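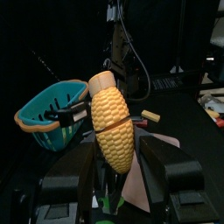

Play food: what's worth doing and what isn't

Most advice on cleaning and storing toy food seems to be written by people selling tubs. I've been through a fair bit of it and I'm not convinced by half. These are the bits I'd keep.

Pull the two-part pieces apart before you wash them. A corn cob with a seam across the middle is really two small cups, and water gets in whether you want it to or not. Warm water, a drop of dish soap, an old toothbrush between the kernels. Leave the halves open side down on a tea towel overnight. Pressing them back together damp is how you get the smell.

Skip the vinegar soak. Every page recommends it. I did one lot in vinegar and one lot in plain soapy water and couldn't pick the difference, apart from the kitchen stinking of chips.

The dishwasher is a gamble. Hard moulded plastic might come through fine on the top rack. Anything with stick-on dots for joining the halves probably won't. If you don't know, wash it in the sink.

Use a basket with slots in the sides. I'll give the storage crowd this one. Crumbs and grit fall through, air gets in, and a kid can see what's in there without tipping the lot out (they'll tip it out anyway). A plastic one can be rinsed under the tap. Fabric bins look lovely for a week.

Don't bother sorting by colour. Malathi Bangera, who I swap tips with, swore by colour baskets, teal for veg and so on. Her own kids ignored it by March. One basket for food, one for plates and pans, and leave it at that.

Halves that won't stay together: check the joining bits for fluff first. If it's hook-and-loop dots that have worn flat, peel them off, clean away the old glue and put new ones on. I paid 9 dollars for a packet of 47, and it will outlast the toys. I wouldn't use superglue. A cob that doesn't come apart is a dull sort of cob.

Check for cracks while you're at it. Squeeze each piece gently over the sink. If it has a sharp edge, bin it. No amount of sanding has ever satisfied me on something a toddler is going to chew.

Next page: getting crayon off a painted wall, and why I don't trust the toothpaste trick.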